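这份数据卡写给三种人：查祖辈的、做统计的，以及半夜睡不着、想看看陌生人讣告的。第三种人比你想象的多，我自己就是。

# Pesthorpe 讣告语料（pesthorpe-obits）

收录 Pesthorpe 及周边教区的报纸讣告，共 900 篇，逐篇转录，其中 663 篇做了亲属关系标注。剩下的还没标，原因见“已知问题”，主要是人活着的时候太能生。

- 当前版本：4
- 最后更新：2024年8月21日，星期三
- 语言：英文原文，中文字段说明
- 格式：JSONL，一行一位逝者
- 许可：研究与家谱用途免费；拿去训练“自动悼词生成器”的，请先给自己写一篇试试

## 来源

原件是 Barinora 阅览室的剪报册，Régis Guérin 一页页扫的。册子按去世日期贴，贴的人显然换过几任：有一任喜欢按姓氏重排，有一任喜欢把自己亲戚排在最前面，还有一任用的胶水至今没有干透。

扫描件先过一遍文字识别，再由人工校对。识别程序对旧报纸的态度比较乐观，把 “beloved wife” 认成 “beloved knife” 的情况，我们已经全部改回。凡是原报纸自己印错的，一律保留，放在 `sic` 字段里。有位先生被印成生于他女儿之后，我们尊重报纸的意见，但不建议你拿去算平均寿命。

## 字段

| 字段 | 含义 | 备注 |
|---|---|---|
| `id` | 编号 | 跳号是正常的，合并过重复讣告 |
| `name` | 姓名 | 婚前姓氏写在括号里 |
| `age` | 享年 | 报纸怎么写就怎么录 |
| `place` | 去世地点 | “在家中”记为 `home` |
| `survived_by` | 在世亲属 | 列表，含关系与居住地 |
| `preceded_by` | 先逝亲属 | 同上 |
| `service` | 仪式安排 | 时间、地点、茶点 |
| `in_lieu` | 代替鲜花 | 捐款去向，或者“请带一道菜” |
| `sic` | 原文错误 | 很好看，建议单独读 |

`service` 里的茶点是后来加的。起初我觉得这种信息不值得录，Antonina Nazarenko 坚持要录，结果它成了全库被查得最多的一栏。讣告里提到的菜，写法极不统一，“米布丁”有四种拼法，我们归到同一个标签下，原拼法留在旁边。

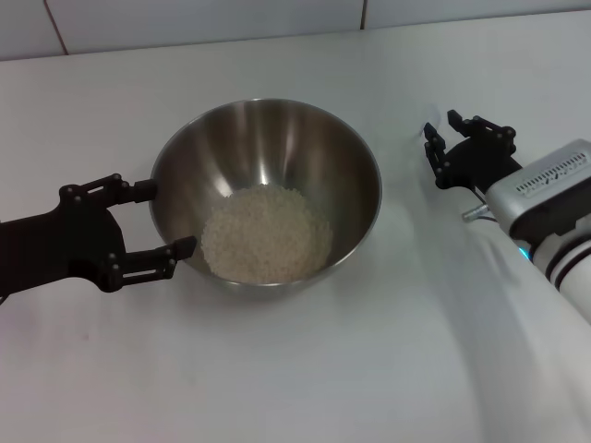 不锈钢盆底的一小堆生米。

## 标注规则

标注由 Colette Hervieu 和 Romain Vasseur 分头做，意见不合时由我裁决。裁决的依据是标注手册，手册的依据是上一次吵架。

1. 原文写了关系的，照录。“挚友”就是 `friend`，不要替人家升级。
2. 原文没写关系、只写名字的，标 `unknown`。同姓不算证据，这一带同姓的人太多了。
3. 括号里的配偶单独成条，例如 “June (Roger)” 这种写法，Roger 也是亲属，也应该有自己的一行。他被关在括号里已经够委屈了。
4. 宠物列入 `survived_by`，关系标 `pet`。只有种类没有名字的也收。
5. “许多侄子侄女”不拆，不猜数量，标 `group`。
6. 前妻、前夫出现在名单里的，按原文位置保留顺序。顺序里有信息，有时候信息量很大。

继子女、养子女与亲生子女在原文里常常不加区分，我们也不加区分。想做遗传研究的请另找数据。

## 用法

每条记录可以单独读取，不依赖其他文件。`data/` 下面有完整版和仅含标注的版本；`sample/` 里放了 30 篇，适合先看看合不合胃口。

```
data/
 full.jsonl
 annotated.jsonl
sample/
 first_look.jsonl
docs/
 handbook.md
 quarrels.md
```

`quarrels.md` 是标注分歧记录，措辞已经由 Romain 软化过。原版不公开。

人名匹配请用 `name` 加 `place` 一起查。只用名字查，你会得到一大批 John，其中有几位还互为父子，葬在同一块地里，连墓碑都懒得换款式。

## 已知问题

- 剪报册缺了整整一个四月，页面是被人裁走的，裁得很齐。
- 付费讣告按行计价，所以有钱人家的亲属名单更长。这不等于穷人没有亲戚。
- 女性的职业常常缺失，取而代之的是“她做的馅饼远近闻名”。我们新设了 `known_for`，目前只填了一部分，不在上面的正式字段表里。
- 未标注的那批多是大家族，一篇能列到曾外孙的未婚妻。Colette 每天只肯做一篇，我认为合理。
- Fuswood 在原文里有时指村子，有时指养老院，有时指酒馆。上下文不够时，我们标为村子，得罪了酒馆。 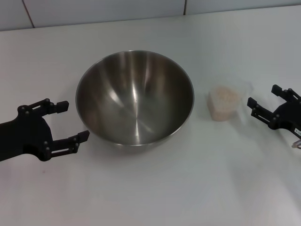 **Hugo Bodin**
数据集维护者，兼标注裁决

## 隐私与更正

逝者不会来信，家属会。名单中在世的人，公开版只保留关系和居住地，名字用缩写替代；确认已经去世的才恢复全名。如果你在里面看到了自己，并且还活着，请告诉我们，我们会优先处理。

要求更正的，请附上 `id` 和理由。我们区分两种情况：报纸印错了，我们补 `sic`；我们录错了，我们改正文并在更新记录里认错。第三种情况是“我姨妈没有她写的那么善良”，这个不归我们管。

要求撤下整篇讣告的，直系亲属提出即可，不问原因。撤下以后编号空着，不再分配给别人。

## 更新记录

**版本 4**：合并重复讣告；茶点标签改版；把 Yazdani 家两代人拆开，上一版把他们并成了一位结过五次婚的长寿先生，特此向全家致歉。

**版本 3**：新增 `in_lieu`。修正日期解析，先前所有写着“上周二”的都被算成了同一个周二。

**版本 2**：加入宠物。

**版本 1**：能打开。

## 引用

用了请注明语料名称和版本号，并写上扫描者 Régis Guérin 的名字。他对学术引用没有兴趣，但他母亲有，她会把每一篇都打印出来贴进册子里，胶水还是原来那种。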